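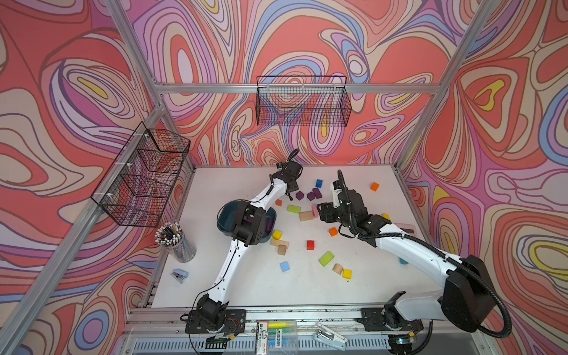
I've been recording examples for robot arms long enough to have a drawer full of opinions about it, and every September when the new people start I end up saying the same things over somebody's shoulder. So I'm typing them up. These are workshop tips for anyone who has a pair of arms on a bench, a pile of small stuff to move, and a model that's supposed to learn tidying from watching you do it.

Start with what you put on the table. Toy blocks are great — they're cheap, they don't mind being dropped, and you can get cubes, longer pieces and cylinders in the same tub. But mix in things from the desk drawer too. We use blocks with a stapler or two, a ruler, a pen holder crammed with pens, a pack of highlighters. A stapler is an awkward shape to grab and a ruler lies so flat that the fingers want to skate right over it. If your arms have only ever met cubes, they'll treat everything like a cube, and you'll find that out on the day you're showing it to your boss.

Scatter for real. People say they've scattered the blocks and what they've done is set them out like a buffet, evenly spaced, every one square to the edge of the table. Pick up a double handful and let go of it. Some will lie at an angle, some will bunch up in threes, one will end up behind an arm where you can hardly see it. Leave them! Jairo Villca, who taught me most of this at Warnwood, used to walk by and nudge one block with his pen if my table looked too neat.

Put something partly in the way. A bowl tucked under an elbow is a good one, and so is a small teal cylinder behind the lower link. The camera won't always have a clear view later either.

Change your walls. This is the one I'd fight for. We had plain gray panels for our first 106 episodes and the model did nicely until the day Rocío Carhuamaca hung her orange rain jacket on the corner post, and then it fell to pieces. Now I line the back and both sides with the loudest printed pattern I can find, swirls in coral and lavender and blue, the kind of thing you'd regret as a shower curtain. I swap the print every 10 episodes. Keep the tabletop plain while you do it, so you're changing one thing at a time and can tell what helped.

Wire baskets are worth having. Hang one from the crossbar and another along the side rail, and you have targets up off the table, so the arms learn to lift and reach as well as slide things around. Zip ties hold fine on aluminum rail. Pull them tight, give the basket a good tug, and check them again on Monday, as mine loosen up a bit with all the bumping. And empty the baskets before each take. I ruined most of an afternoon by recording with yesterday's blocks still sitting in one.

Mind the cables. The corrugated kind that loops over the wrist needs enough slack for the longest reach you'll ask for, and then a little more. Drive each arm slowly to the far corners before you record anything and watch the cable the whole way. If it sweeps the table it'll knock blocks over, and you'll be teaching that too.

Now, about your own hands on the controls. Go slower than you want to. If you fumble a grab, don't stop the recording — open the fingers, back off, come in again. Those second tries are some of the most useful things I have, and I threw out a whole month of them at Koser before I knew better. What I do throw out is dithering, where I hover over two blocks because I haven't made up my mind. Decide before you move. I say it out loud, "red one, left basket," and yes, people look at me.

Use both arms, too. Most of us are right-handed and it shows, the left arm just hangs there like a coat. I do 5 episodes leading with the left for every 5 leading with the right, and I keep a tally on a sticky note so I can't fool myself.

Take breaks. After nearly 7 episodes in a row I get sloppy, and when I play them back later I can see exactly where I started thinking about lunch.

Last bit, housekeeping. Write the note for each episode right then: which print was on the walls, which arm led, anything that slipped. My notes go in a plain spreadsheet with one row per take. Wipe the finger pads with a damp cloth at the end of the day and let them dry open. And look under the bench before you go home, there's usually a block down there.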